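Folding mesh cloths on a work surface

I changed the laundry routine at Skeltness in July, mostly to stop the white mesh-weave cloths coming out of the drawer with creases in three different directions. The fold itself is simple. Lengthwise first, edges matched, then one pass of the hand down the middle.

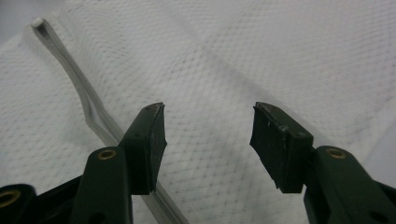 The weave is the part that causes trouble. A fine diamond pattern stretches more on the bias than along the grain, so a corner pulled by itself will drag the whole edge out of line. I hold both ends of an edge and pull sideways until it lies straight, then lower it. Two passes is normal. Cloths from the Vundus batch sometimes need a third.

Surface matters as well. I tried a bare tabletop, a blanket and the lid of the chest freezer -- the blanket was the worst of them, as the cloth grips it and will not slide. White and flat is fine. Wipe it first.
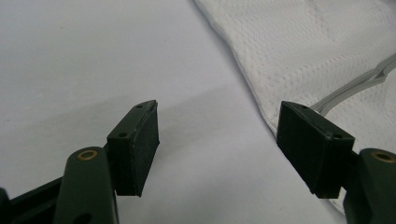 Pollock

My tally of folded pieces since the move to Ullow stands at 1,849, including napkins. Most of the rejects had the same fault: a rumpled lower section where the edge was set down at an angle.

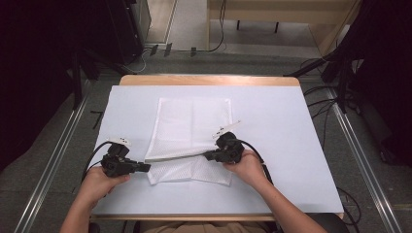 Correcting that after the second fold takes longer than starting over. Open the cloth fully, straighten the lower edge, and fold again on the old crease if it is still centered. Stacks are kept to 9 per shelf.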